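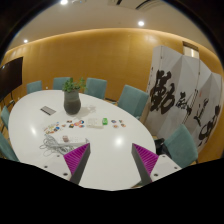 Gripper comparison, second progress report
Period ending September 2024
Prepared by Kalkidan Tufa for the Cotska equipment fund

1. Where the work stands

The grant pays for a comparison of two fingertip designs on the hand-held gripper, followed by a transfer of the better one to the Jutar arm. The hand-held part is nearly done. The arm part has not started, and section 5 explains the new timing.

We recorded 3266 pick attempts in this period. Of those, 1030 were made with the ridged soft pads and the rest with the flat rubber pads we already had. The split is uneven because the ridged pads arrived late. We will even it out before drawing any final numbers, and the fund should treat what follows as interim.

2. Set-up

Most of the bench work was repeated in the conference room, on the white oval table. The bench has a matte gray mat and even light. The table is glossy and picks up bright spots from the ceiling lights, and it has chairs on all sides that the operator has to work around. We wanted to know how much of the bench result would carry over.

The ridged pads are the magenta ones, made up of thin parallel fins and fitted to the inner faces of the dark gray wedge fingers. The fingers and their white mounting plates are the same for both pad types, so a pad change does not touch the camera or its calibration. The objects include small round discs and tokens in mixed colors, a flat white box, a power strip and thin white cables. The vase with the plant is left standing as an obstacle and is never a target.

3. Findings so far

Small discs. The ridged pads do better when a disc is picked up by its rim. The fins bend around the edge and hold it without much squeezing. When a disc lies flat against the table neither pad is good, and operators end up sliding it against a neighbor to tip it up.

Boxes. No clear difference. Both pads hold a box well from the sides. The ridged pads let it tilt a little if it is gripped off center, and this will matter more on the arm, where there is no human wrist to correct it.

Cables. The ridged pads are clearly better at pulling one loop out of a coil. They also snag. A thin cable can work its way between two fins and has to be pulled free by hand. It happened often enough that we added a release step to the operator instructions.

Wear. One set of ridged pads was taken out of service with a torn fin near the tip. Carbone, who molded them, has offered a version with a thicker fin root at the same price. We have ordered 2 sets.

4. Camera and lighting

The reflections on the table caused more trouble than expected. With exposure left on automatic, the camera darkened the whole view whenever a bright spot came near the middle, and the discs lost much of their color. We now lock exposure at the start of each session. Recordings made before this change are kept in a separate folder and are not counted in the totals above.

The wide lens stays. It darkens at the corners, but it keeps both fingertips and most of the table in view, and operators preferred it to the narrower one from Bistent. The Bistent lens gave a sharper view of the tips and lost sight of the target too early during the approach.

5. Schedule and changes to the plan

The Jutar arm trials move to October. The adapter plate was cut with the wrong hole pattern and has to be remade. The supplier is covering the cost. Work planned for the arm during this period was replaced by extra sessions at the conference table, 14 in all.

No change to the total budget is requested. We ask to move the unspent travel money to materials, to cover the thicker pads and a spare set of mounting plates.

6. Next steps

Bring the ridged pad count level with the flat pads.
Test the thicker fins on cables first.
Fit the adapter plate and repeat the box picks on the arm.
Send the fund the full table of results, by object and pad type, with the next report.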